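A morning at the Hegarty spice mill (and I came home with far too much)

I have been cooking with Hegarty cumin for years, ever since a neighbour passed me a half-used bag over the fence, and I never once thought about where it came from. So when I heard the mill in Grombridge was letting people in for its open day in May, I booked before I'd even looked at the train times. Oh, I was excited! I had a notebook with me and everything.

You smell the place before you see it. Coming up the lane from the station it was coriander first, then something sweeter that I decided was cinnamon (it was cassia, I was told very kindly). The mill is a long brick building with a green door, and you put on a hairnet and a paper coat and leave your rings in a little dish.

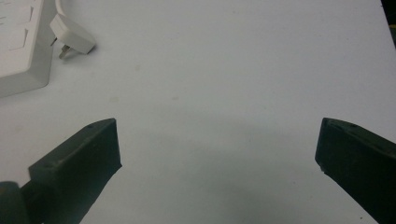
The roasting room came first, and I could have stayed there all day. They roast in small lots, with cumin and fennel done separately as the fennel catches so quickly. Diarmuid Quinlan took us round. He let us smell the seeds raw, then at two minutes, then at five, and the difference is huge. Raw cumin is a bit dusty and grassy. At two minutes it's nutty and warm. At five it's gone too far, a bit like burnt toast, and now I know what has been wrong with my dal all this time!

Next door is the grinding. It's loud, so we all just nodded at each other. The mill turns slowly so the spices don't heat up and lose their oils, and on a good day they get through around 800 kilos. I bought a bag of the coarse garam masala that was ground while we stood there and it was still warm in my hand on the way home.

Lunch was in the packing shed, on long tables, and it was a proper lunch: chickpeas with amchoor, flatbreads, a tomato pickle I am still thinking about, and rice with whole black cardamom hiding in it. I went back for more pickle twice. The lady serving said it was just tomatoes, mustard oil, nigella and patience.
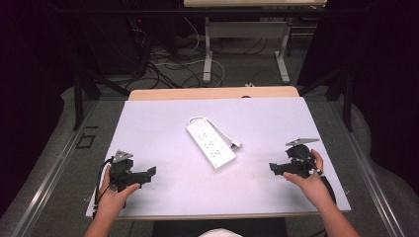
The tasting table

After lunch we tried five chilli powders side by side, each on a bit of plain boiled potato, which is a clever way to do it. I had always bought chilli by how hot it was. One of these was hardly hot at all and tasted of raisins! Another was smoky and went on and on. My favourite was the Plultden blend, a deep red one with a little dried lime in it, and I've since had it on eggs, on roast carrots and (don't laugh) on buttered popcorn.

A few of us got talking about whether it's worth grinding your own at home or if a fresh bag from a good mill does the job just as well. I said I'd happily grind small amounts but life is short on a weeknight. 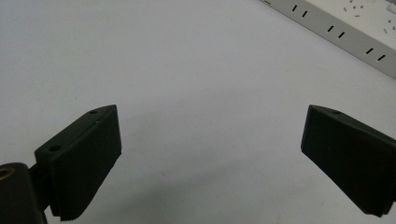

Kagiso Matlala said she does both, and keeps whole coriander and cumin in the cupboard but buys her turmeric ready ground after it stained her grinder, her worktop and one of her good tea towels. She also toasts the whole seeds straight from the freezer, which I'd never heard of and have been doing ever since.

The shop is by the gate. Tins are 100 grams, refill bags are bigger and better value, and if you bring your own jar they'll fill it for you. I'd take two jars. Wear flat shoes, as the floor in the grinding room is uneven, and eat a small breakfast.

I'm making the tomato pickle this weekend and will put the recipe up if it sets.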